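Open day at Nendik, Bustamville

posted 10/12/23

So I finally got myself out to the Nendik open day, after missing the one in July (car trouble, don't ask). Parking was a pain and I ended up walking in from the Citness lot, but they had coffee at the door so all was forgiven!

The first stop was the big hall, with a sorting arm they call Kaushik picking parcels off a belt. It does 1000 an hour when it's in a good mood. While we watched it dropped 10 of them and then sat there with a yellow light on until an engineer came and rebooted it. I loved that, to be honest – way more fun than a perfect demo.

Upstairs was the part I'd come for, the office where they record people doing ordinary desk jobs so the robots have something to learn from. Picking up a folder, putting it down, turning it around, over and over. They had 136 tasks on the list and 2159 recordings in the can for the folder ones alone (I asked twice, I thought I'd heard wrong). It's a regular office too, snacks all over the desks and a great view of the trees out the big windows. I could have stayed up there all afternoon, but the tour moved on and the gift table was closing. Got a mug.
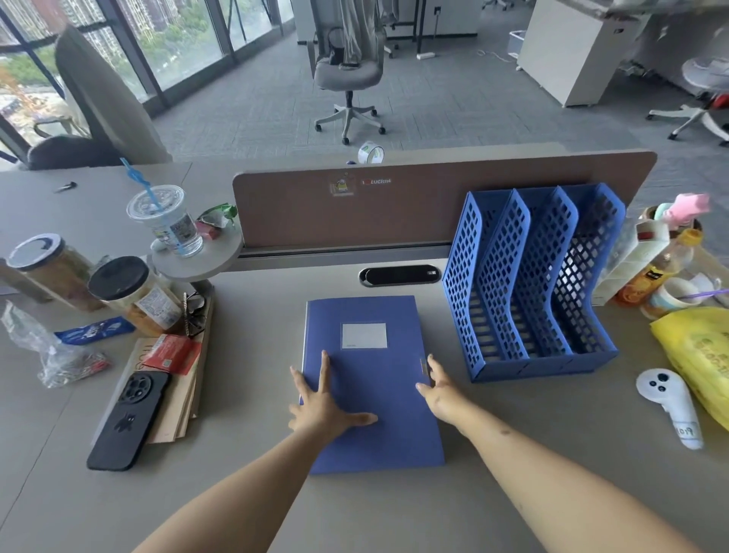
Both hands on the blue folder, upstairs at Nendik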